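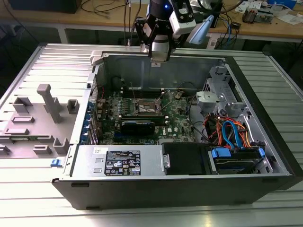
I started writing reading guides because I was fed up with losing arguments in my book group. We'd get to the end of a novel, somebody would say it was all about grief, somebody else would say it was all about money, and I'd go home and sit up past midnight with a pencil trying to work out who was right. After a while the notes got tidier, then I began passing them round, and then people I'd never met were asking if I had any on the book they were reading next. What I like doing is taking the side panel off a story. You know how it is when you look inside a desktop computer lying on its side, with the green motherboard and the fan and the little round battery all on show, and even if you couldn't name half of it you can at least see that it's made of parts? A short story is like that for me. Somebody chose where each bit goes, and I want to have a good look.

Stamholm Reading Guides is the name of the whole business, although "the whole business" is me, a spare bedroom and a very patient printer. Stamholm is the house I grew up in (the name was on the gate when my parents bought it and we never found out why). It had a landing with bookshelves down one side, and I read my way along it from the stairs to the airing cupboard without much of a plan. Cookery, sea stories, a set of Victorian novels with the last volume missing. I still read a bit like that!

What we do

There are 100 guides on the site at the moment. Most are to short stories and novels, with a growing shelf of poems and a few plays. Each one has a plain summary, then notes on the characters, then a longer section I call "Going back in", where I pick a handful of passages and talk about what the writer is up to. At the back there are questions for groups. I try to write questions I don't know the answer to myself, so if you find one maddening, I probably do too.

The guides started out for book groups and they still go down best there, but plenty of students and teachers use them now. If you're studying for an exam, please read the story first. I'm not being stern, it's just that the guides are written for people who've got to the last page, and I give away every ending without warning.

The Cendent course

Cendent is our online course, and it's the thing I get the most emails about. It runs for 13 weeks, with one story a week, and it's meant for adults who haven't written about a book since school and would quite like to. You get the story, a guide, a short recording of me rambling through it, and a small writing task that I read and reply to. Nothing is marked. The first piece is only a paragraph, and by the end most people are writing essays of 1750 words and grumbling that they've had to cut things.

We start a new round each April and another in the autumn. I keep the numbers low so I can reply to everyone properly - last time I let it creep up and spent a month answering people at breakfast. If the round you want is full, drop me a line and I'll put you on the list for the next one.

The Bhuiyan and Silus shelves

Two parts of the site have their own names and they confuse people, so I'd better explain. The Bhuiyan shelf is for stories in translation. I don't pretend to read the originals, so those guides look hard at the English on the page and, where there's more than one translation about, put a few lines side by side. The Silus shelf is for very short things, poems and stories of a page or two. Those guides are often longer than the piece itself, which my book group finds hilarious.

How to get in touch

Use the contact form, or reply to the newsletter if you're signed up. I answer most messages in the evening after seven. Suggestions for new guides are welcome, and so are corrections - I once gave a character the wrong sister all the way through a guide and was very glad to be told. If you disagree with my reading of something, tell me that too. Two of the guides have an extra section at the end now, added after a reader wrote in and changed my mind.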